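3.2 Collecting demonstrations

Demonstrations were recorded in two ways. In the first, the operator held the arm by the wrist and moved it through the task by hand while the joints ran in gravity compensation. In the second, the operator drove the arm from a Gudard hand controller on the other side of a partition, with only the wrist camera view to go by. We refer to these as the hand-guided set and the remote set. Both sets cover the same three tasks: lifting a phone and turning it upright, placing it in a slot, and handing it over to a person.

Each operator gave 40 demonstrations per task in each mode after a practice period of 11 minutes. The order of the two modes was swapped between operators. A demonstration began when the operator pressed a foot pedal and ended on a second press, and the pedal signal was stored with the joint positions, finger opening and wrist camera images. Attempts in which the phone was dropped were kept and marked as failures by the operator at the time. They were not used for training in Section 4 but appear in the timing results.

The wrist camera moves with the gripper, so the background behind a held object changes through the whole motion. In early tests at the Fistcombe site the policy learned to use fixed features of the room as a cue for when to stop turning the wrist, and its success rate fell when the base was moved. For the final sets we changed the base position and heading after every block of demonstrations and did not cover or simplify the walls.

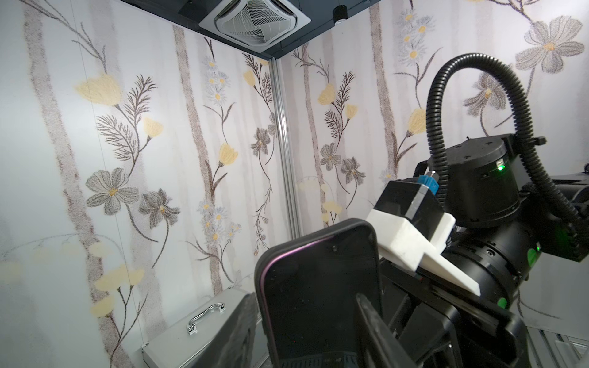
Grip on the phone was the main source of difference between operators. In the hand-guided mode the fingers were opened and closed with a button on the wrist, and most operators closed them early and then corrected the pose of the phone by moving the whole arm. In the remote mode they closed the fingers late and in small steps. The remote demonstrations were longer as a result, by up to 60 percent on the turning task, and contained more pauses. We cut pauses in which no joint moved and the finger opening did not change, using the same threshold for both sets.

Camera images were matched to joint readings by time stamp. The delay between the two streams was measured at the start of each session with the Toom calibration routine and removed before training. Sessions recorded in July used an older version of the routine and were processed again with the current one.

Labels for the start and end of contact were added by Rūta Šimkus from the finger opening signal and checked against the images. Where the phone hid the contact point from the wrist camera, the signal alone was used. The Jondurent data format was kept throughout, with 4 extra fields for the operator, mode, task and base position.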